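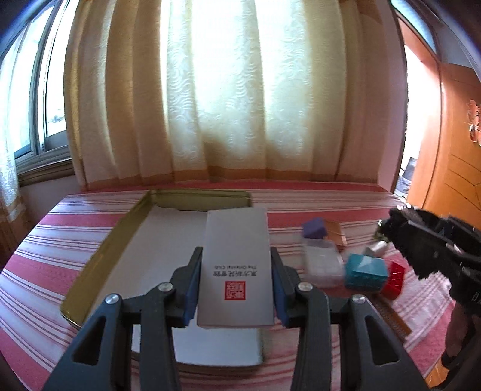
*Slim white box held upright between two ridged blue pads.*

## Planning a Purchase of Hand-Held Grippers

This page is intended for households and small workshops that are preparing to buy gripper equipment for sorting and tidying tasks. It covers what to settle before an order is placed. The advice applies equally to new and secondhand units.

**List the objects first.** Write down the items the gripper will be expected to hold, with the width of each at its widest point. Compare the list with the opening stated by the seller. Slim boxes, combs and small blocks call for different grips, and a unit chosen for one may perform poorly with the others.

**Budget for the pads.** Finger pads are a wearing part and should be entered as a separate line. The Triswood workshop allows three spare sets per unit in its yearly plan. Ask whether pads are sold singly or only with a complete finger, and obtain the price of both in writing.

**Decide on one unit or two.** A pair permits one item to be held while another is picked up. It also doubles the cost of pads, screws and storage. Where funds are limited, buy one unit, use it through a full season, and order the second from the same maker so that parts can be shared.

**Measure the work surface.** Leave enough room for the fingers to open fully on every side of the tray. A shallow tray with a low rim is easier to reach into than a deep one. Cloth covers should be pulled smooth before work begins.

**Set aside money for upkeep.** Pivot screws need to be checked and, in time, replaced. A small driver of the correct size should be bought with the gripper and stored in the same case.
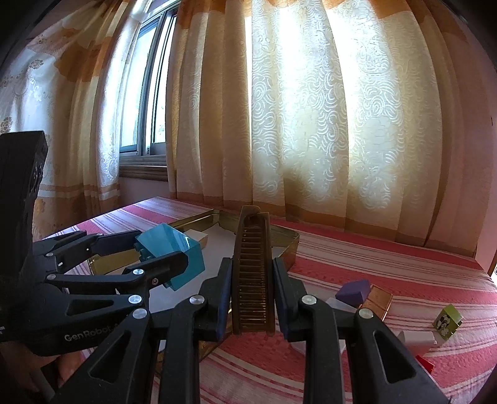

Ekua Nyarko writes that the spare-parts line was the one her household left out. "We priced two units from Skeson and thought the matter closed. By April we had ordered pads twice, and the delivery charge was more than the pads. I would now ask for seven sets with the first order and pay for shipping once."

Orders for spare parts should therefore be combined wherever the seller allows it. Before signing, confirm the following:

- length of the warranty, and whether pads are excluded
- delivery charge for small parts
- weight of the unit, including any battery
- return period, which should be no shorter than eight days

Keep the receipt and the parts list together in the case.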